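Heronon Releases Drotix 3, Adding Marker-Based Pose Tracking and Dataset Checks for Hand-Held Gripper Demonstrations

New version turns recorded household tasks into training data for two-arm robots, with a rebuilt calibration tool and a replay planner

April 9, 2025 – Heronon, a developer of software for robot learning, today released Drotix 3, the third major version of its toolkit for collecting and processing manipulation demonstrations. The release is available now to all current license holders and can be downloaded from the customer portal.

Drotix is used by teams that train robot arms from human demonstrations. A person carries out a task with a pair of hand-held grippers, and the software works out where each gripper was, how it was turned and how far its jaws were open at every moment of the recording. The output is a set of trajectories that a control policy can be trained on, without a robot being present at the time of recording.

Earlier versions of Drotix handled one gripper well and two gripper recordings less well. When the hands crossed or one hand covered the other, the pose estimate could jump, and the affected section had to be cut by hand. Drotix 3 replaces the tracking module with one that estimates both grippers together and carries each estimate through short gaps.

"Cutting bad sections was the largest single piece of work our customers reported," said Florêncio Peixoto, head of perception at Heronon. "A two-handed task like folding has a lot of crossing and covering in it. We rewrote the tracker with that kind of task as the test case, and we held the release until it passed."

Tracking

The new tracker reads fiducial markers on a cube fixed to the top of each gripper. Any one visible face is enough for a pose. Where two or three faces are visible, the tracker solves for all of them as a single rigid body and reports a lower uncertainty. Left and right grippers carry different marker sets, so the two hands are not swapped when they pass each other.

Each pose in the output file now comes with a confidence value and a flag that says whether it was measured or filled in. Training code can use the flag to weight or skip frames. In version 2, filled-in poses were not marked.

The tracker runs on recorded video or on a live stream. In live mode it shows the operator a plain warning when either cube has been out of view for longer than 15 frames, so that a take can be stopped and repeated on the spot. The limit can be changed in the project settings.

Calibration

Cube calibration has been rebuilt. In version 2, the operator had to measure the offset between the cube and the gripper fingertips and type it in. Drotix 3 finds the offset from a short recording in which the closed fingertips are held against a fixed point while the gripper is turned. The tool refuses to save a calibration if the turning motion was too small, and it says which axis needs more movement.

Existing calibration files from version 2 will load, but Heronon recommends recalibrating before new collection work begins.

Dataset checks

A new command, drotix check, goes through a dataset and lists takes that are likely to cause trouble in training. It looks for:

- gaps in either gripper's track that are longer than the project limit
- jaw readings that do not change over a full take
- clock drift between the camera and the grippers
- motion faster than the target arm can reproduce
- takes with no task label, or with a label that is not in the project's list

The report can be read in a terminal or opened in a browser, where each entry links to the matching point in the video. Nothing is deleted automatically.

Replay planning

Drotix 3 also includes the first public version of the replay planner, which was available to a small group of customers as a preview from December. The planner takes a demonstration and a description of a robot cell and reports whether two arms mounted in that cell could follow the same path. It checks reach, joint limits, self-collision and collision between the arms. If a path fails, the planner gives the earliest time at which it fails and the limit that was broken.

Robot descriptions are read in URDF format. The mounting position of each arm can be left open, in which case the planner searches for a pair of positions that covers as many of the takes as possible.

Testing

Heronon tested the release against a set of 1,559 two-gripper takes recorded in furnished rooms. The tasks use ordinary objects and soft materials, including moving cloths and small items on a table. The rooms were left with their normal furniture in place, and lighting was not controlled.

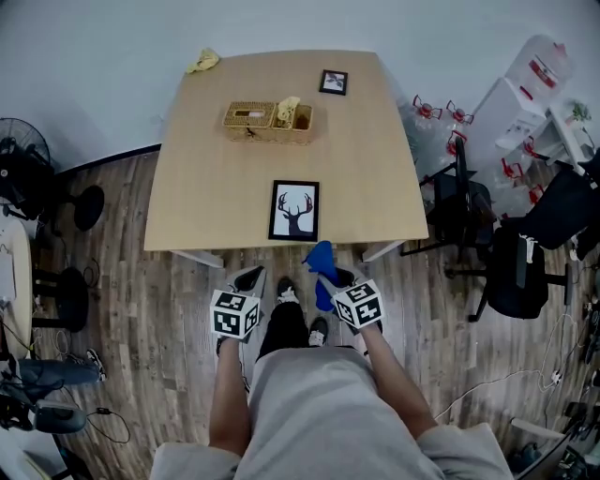 A two-gripper cloth task. The marker cubes on top of the grippers are used by Drotix 3 to recover the pose of each hand.

Of the full set, 66 takes were put aside as a fixed regression suite and chosen for heavy covering of one or both cubes. Every build of the tracker is run against this suite before it can be merged. Customers who hold a support contract can ask for a copy of the suite and its reference results.

Daletti, which builds two-arm workstations for laundry and linen handling, used the release candidate for its own collection work. "We record people handling cloth, and the tracks come straight into our training jobs," said Thijs Dekker, software lead at Daletti. "The confidence flag is the part we use most. We had our own script for guessing which poses were filled in, and we have now removed it. I would still like to see better handling of motion blur, and we have told Heronon so."

Known limits

Fast wrist motion in low light can still blur the markers enough to lose a track. The tracker marks these sections but does not repair them if they run past the project limit. Support for cameras with a rolling shutter is included, but the correction has to be turned on for each camera. The replay planner does not model cloth or other soft objects and does not check contact forces.

Availability and upgrade

Drotix 3 runs on Linux and needs a supported GPU for live tracking. Offline processing can run on a CPU. Projects made in version 2 are converted the first time they are opened, and the original files are kept in a separate folder. Version 1 projects must be opened in version 2 first.

The license price has not changed. The replay planner is included in the standard license for cells with up to two arms. A free evaluation license, limited to 300 takes per project, is available on request.

Integration with the Chraibi labeling tool, which many Drotix users rely on for task and step labels, continues in this version. Labels are now read and written directly, and the separate export step has been removed.

Release notes, the upgrade guide and a sample project are included with the download.

About Heronon

Heronon develops software for recording, checking and preparing manipulation data for robot learning. Its main product, Drotix, is used by robot makers, system integrators and research groups. The company also provides training and support for teams setting up their own data collection.

Press contact
Heronon Press Office
Review licenses and technical interviews can be requested through the press page on the Heronon website.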